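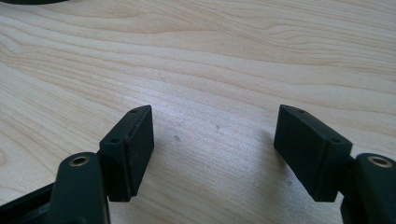 Svenja Wallner called the class "ninety percent picking things up and putting them down again", in remarks to the school paper that ended up quoted on most of its posters. Plavby is a student robotics class and after-hours club in which teenagers collect demonstrations with hand-held grippers and use them to train a small robot arm. It runs at the Gashaw school, Sondunia district, and enters one outside competition a year, the Flistex Table Challenge.

Name

From a misspelled folder on the shared drive. Kept because the labels were already printed. Usually lower case in student writing, upper case on the timetable.

History

Started as an elective with one workbench and a line-following car project. The cars were dropped after the second year - too much of the term went on soldering, too little on anything that moved. Agnese Vītola rewrote the course around manipulation, meaning grasping, lifting, placing. First hand-held grippers were printed over a winter break, fingers in black plastic. Several early sets cracked at the pivot and had to be redone with thicker walls.

The club half came later. Students wanted more bench time than the Wednesday class allowed, so the room was kept open till 6 p.m. Membership overlaps almost completely with the class, though club members don't get graded and don't have to keep a logbook. Many do anyway.

Course work

Two terms. First term is hardware: reading drawings, fitting bushings, swapping pads, checking that both fingers close evenly and meet square. A finger that closes late on one side will pass a quick look and then ruin a whole afternoon of recordings, so closing tests are repeated at the start of every session.

Second term is recording. Students work in pairs, one holding the gripper, one resetting the objects and keeping the log. A single attempt is called a "take". Takes with a dropped object are kept but marked, a rule that gets argued over every year. The 2nd-term target is 249 clean takes per pair. Pairs that fall short can make it up in club hours.

Training is done on the school's own computer, overnight. Results are read out the next morning whether good or bad.

Grading is split between the logbook, a short talk and the take count. The performance of the trained arm is not graded, after complaints that it rewarded pairs who got easier objects. Objects are now drawn from a hat.

Equipment

Hand-held grippers, two-finger, with replaceable pads. Bench tops. One robot arm, shared. Spare pads are kept by size in drawers, and the drawer marked "good ones" is not to be used without asking. Wear on the pads is logged too, altough the entries are patchy before the third year.

Competition

The Flistex Table Challenge sets three tasks, announced in the morning and judged the same day. Teams bring their own gripper and record on site. Scoring is by points for each object placed, with deductions for touching anything outside the marked area.

Plavby's first entry scored 683 and placed near the bottom. The second, with the same gripper and new pads, scored 1114, still the club record. Difference put down mostly to practice - the team had recorded almost every afternoon through January. The third entry was withdrawn on the day over a broken finger and no spare in the bag. A spare finger has been on the packing list ever since, underlined.

Reception

Mostly liked by students, going by the end-of-year forms. The usual complaint is repetition. Vītola has defended the take target in the class handbook, writing that a pair's habits only show up in the log after the first hundred or so, and that fixing the habits is the course. Wallner has asked for a lower target and a longer hardware term. No change so far.

A shorter version for younger students was tried for one term, without the recording part, and may come back if teh room is free.

See also

Line-following car (former project)
Gashaw school clubs
Flistex Table Challenge, scoring rules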